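Leave the evenings alone: the case against homework in the first years of school

By Yolandi Pretorius
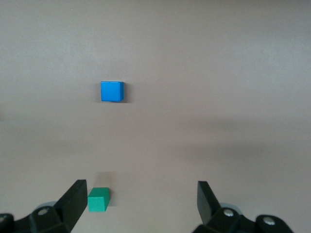

Two cubes on a tabletop, one of them a strong blue.

My daughter's school sends home a plastic folder every Monday. In it are a reading book, a list of spelling words, two or three worksheets and a page for a parent to sign. She is six. The folder has to go back on Friday, with everything done and the page signed, and if it doesn't there is a note.

I have been signing that page since the year began, and by March I had stopped believing in it. I think the folder should go, for her and for every child in the first years of primary school. The reading book can stay, on certain conditions. I am a parent and I used to teach, so I have been on both sides of the folder, and I will try to be fair to the people who fill it.

Start with what the evening looks like. My husband or I collect our daughter from aftercare at half past five. By the time we are home and the shoes are off it is close to six. She needs to eat, wash and be in bed by half past seven, and if she isn't, the next morning is bad for everyone. The school says the homework should take 20 minutes. On a good night it does. On a bad night it takes 20 minutes to find the pencil, argue over the chair and get the first line written. The time comes out of something, and in our house it comes out of the only part of the day when nobody is telling her what to do.

A school day for a six-year-old is long already. She sits, listens, queues, takes turns and follows instructions for hours. Adults who do this for a living are allowed to come home and sit down. If your employer sent you home each night with more of the same and asked your spouse to sign for it, you would complain.

The main argument on the other side is that practice helps. It does, and I wouldn't dispute it. Children who practise reading get better at reading. But the question is whether the practice in the folder is good practice, done at a good time, and I don't think it is. A tired child filling in missing numbers at a quarter to seven is practising how to get to the bottom of the page. My daughter has worked out that the answers on one sort of sheet go up by one each time, and she now writes them straight down the column without reading the sums. Her teacher marked it with a star. I don't blame the teacher. She has a class of 30 and a pile of folders, and the answers were right.

I taught seven-year-olds for six years, and I set homework for all six of them. I did it because the school had a policy and because parents asked for it. Marking it took most of a lunch break. I can't remember a single time when I learned from a homework sheet something about a child that I had not already seen in class. What I did learn was who had help. There was one boy whose spelling tests were poor and whose homework was perfect, in handwriting that leaned the other way from his own. I had a girl who never brought hers back at all. I kept her in at break for it twice, and I am still ashamed of that. Her mother worked evenings and an older brother put her to bed. The folder was testing her household, and I was marking it.

This is the part that bothers me most. Homework for young children is described as something the child does, but a six-year-old can't do it alone. She can't read the instructions. Somebody has to sit beside her who has the time, reads the language of the school comfortably and has some patience left. In our house there are usually two of us and it is still a strain. In plenty of homes there is one adult, or the adults are at work, or they left school early themselves and find the worksheets embarrassing. The children in those homes arrive on Friday with less done, and the child notices it before anybody else does.

I put this to Lungile Hendricks, who taught in the room next to mine and is now head of the junior phase at another school. She disagreed with me, and I'll give her side because it's a reasonable one. She said that for some parents the folder is the only window they have into the classroom. Without it they would have no idea what their child was learning until the report came. She also said that when her school tried dropping homework for the youngest class, the complaints came from exactly the families I say I am worried about. They felt that the school had lowered its sights for their children. Wealthier families, she said, would simply buy the extra teaching somewhere else.

I take the second point seriously. Parents who have had to fight for a decent school place are right to be suspicious when someone comfortable tells them that less work would be good for their children. If a school drops homework it has to explain why, in person and more than once, and it has to show that the reading and the arithmetic are being properly taught in the day. If they aren't, then the folder was never going to fix it.

The first point I think can be met in other ways. A half-page letter every fortnight saying what the class is doing would tell me more than the worksheets do. So would an open classroom one afternoon a term, at an hour when people with jobs can come. Some schools send home an exercise book to look through and return, with nothing to complete. That gives parents the window without turning it into a task.

There is a second argument, which is that homework teaches good habits early. You hear it a lot from fathers at birthday parties. The idea is that if a child gets used to a little work each night at six, she will be used to a lot of it at sixteen. I have never seen why this should be true. We don't prepare children for night shifts by waking them up at three. A teenager with an exam to pass can learn to work in the evening because she has a reason and can read her own instructions. What a six-year-old learns from being made to do it is that school is the thing your mother gets cross about.

And we do get cross. I am not a shouting person, but I have raised my voice over the word "because" on a Wednesday night with supper going cold. A neighbour, Xolani Makhubela, has twins in the same year as my daughter, which means two folders. He told me that he and his sons used to play cards after supper and now they don't, and that when he suggested it during the holidays one of the boys asked if it was for school.

Now the reading. I said that it could stay, and I would keep it because it is different in kind. Reading a short book with a child is something many families would do anyway, it takes ten minutes, and it can be done in bed. A child who is learning to read does need to hear and see more words than the school day can hold. But the conditions matter. The child should be allowed to choose the book, or at least to refuse one. It should be fine for the adult to do the reading on nights when the child is too tired. A book in the language spoken at home should count. There should be no page to sign. The moment there is a signature, people start signing for books they haven't opened, and I include myself.

For children whose families can't do even that, the school should find the ten minutes in the day. An assistant, an older pupil or a grandparent who likes doing it would be enough. It would cost something to organise. So does the photocopying, and I know how much paper goes through that machine in a term, having stood next to it.

What would go in the place of the rest? I would say nothing, and I mean it. I don't want a list of enriching activities stuck to the fridge. I have seen these lists. They tell you to bake together and talk about fractions, or to go on a walk and collect things beginning with S. They are kindly meant, and they are homework. Let the children lie on the floor. Let them be bored while someone cooks. My daughter, given half an hour and no folder, will line up every shoe in the house or tell a very long story to the dog. I couldn't tell you what she is learning from it and I don't think I have to.

I have written to the school to say that from next term we will be doing the reading and leaving the worksheets. I said it politely and I copied in her teacher, who should not have to hear it from someone else. I offered to come in and talk about it. The reply said that the policy applies to all pupils and that my comments had been noted. This week's folder is on the kitchen counter with the spelling words in it. They are ship, shop, shut and fish, and she can spell all four of them.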